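2020-09-03
By the Grendunis software desk
Print this page | E-mail this page

Plan less, check more

Our planner at Nandusness could search 960 arm paths before moving a brush. I think that effort went to the wrong place. Scrubbing a toilet is a contact job, and the controller should be asking where the bristles are.
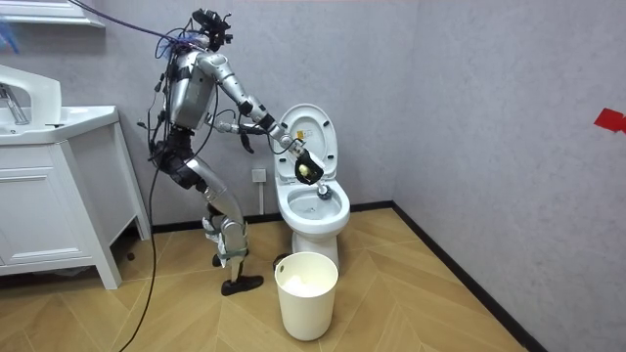 What Kincaid gets right

Since May we have used Kincaid, which plans 2 moves ahead and then looks again. It is a dull method - some of it dates from 1974 - but its logs can be read by a person. I would give up a clever planner for that.

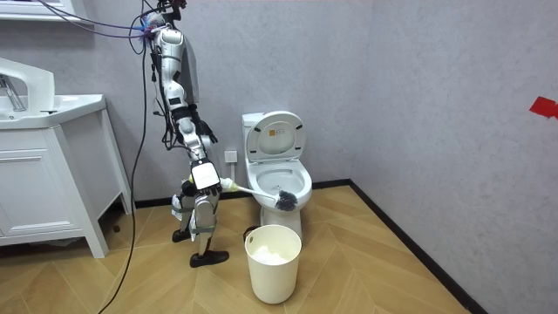 Brush at the front rim of the bowl.

Ploltance should drop the long search too.

Contact Grendunis | Copyright 2020 | Back to top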